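Tancombe students teach robot arm to sort a bin of odds and ends

14/04/2020

TANCOMBE - Students in the robotics elective at Tancombe Technical College have reached the halfway point of a project that asks an industrial robot arm to pick household objects and toys out of a metal bin, one at a time, without being told in advance what is in it.

The project is called Prorna. It is the main piece of graded work in the second-year elective, and it will be judged in May against an entry from Mwakyusa Polytechnic, which is working on the same task with its own equipment.

Under the rules the two schools agreed on last fall, each team's robot must clear a bin of mixed objects in 300 seconds. The objects are chosen by the other school and are not shown to the team before the run. A pick counts when the object has been lifted over the side of the bin and set down outside it. Objects that are dropped back in may be tried again, but objects that leave the bin any other way are scored as lost.

The Tancombe team has nine students. They split the work at the start of the term, with one group writing the software that decides where the gripper should close and the other handling the arm, the cables and the bin itself. The two groups trade places every other week so that each student has time on both sides. 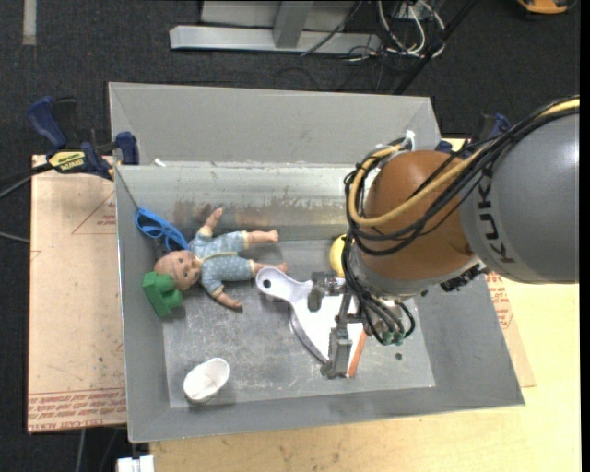

The KUKA arm over the practice bin, with a baby doll and a white plastic utensil among the objects.

Practice objects come from a mix of thrift stores and the students' own homes. The class wanted things that differ in shape and stiffness, and the list has been revised several times. Boxes and balls were taken off early in the term after the software handled them with little trouble. Thin, flat items that lie close to the floor of the bin were added in their place, along with toys that have arms, legs or handles.

According to the team's progress report, flat utensils remain the hardest category. The gripper has to come down very close to the metal to get hold of them, and the software stops the arm if it senses too much force. Students have been adjusting that limit in small steps. Dolls caused a different problem. The program often chose an arm or a leg as the best place to grip, and the doll would swing on the way up and slip out. A change made last month steers the gripper toward the thickest part of an object when there is a choice.

The report lists 1286 practice picks since the start of the term. Each one is logged with the position of the gripper, the object involved and whether it made it out of the bin. The log is used to retrain the software overnight, and the new version is tested the next time the class meets. Versions that do worse than the one before are kept on file but not used.

The bin is held in place with clamps. Early in the term it shifted when the gripper pushed against a side wall, and a session's worth of picks had to be thrown out when the recorded positions no longer matched. Students now check the clamps before each run and enter the check in the log.

Safety rules for the course require two students at the controls whenever the arm is powered, one to run the program and one with a hand on the stop button. Objects may be added or moved only when the arm has been stopped. First-year students may watch but may not operate the equipment.

Clatier, a packaging equipment firm with a plant outside Tancombe, is paying for replacement gripper parts and will supply the scales used to weigh objects for the contest. The company has no part in the judging. It has said it will offer summer placements to students from both schools, with applications handled through each school's career office.

The team's remaining work falls mostly into two areas. One is speed. The program now takes a fresh look at the bin after each pick, and the pause before the next move uses up a good part of the allotted time. The software group is testing a version that plans the next pick while the arm is still setting down the last object. The other area is clutter. When one item rests on top of another, the gripper sometimes closes on both, and the rules allow credit for only one object per pick.

Grades will be based on the written report and the practice log as well as the contest result. Students will also give a short presentation to the engineering faculty before the end of the term.

The contest format calls for each school to complete three runs, with the best two counted. Scores will be posted on the department's page once both schools have signed off on them.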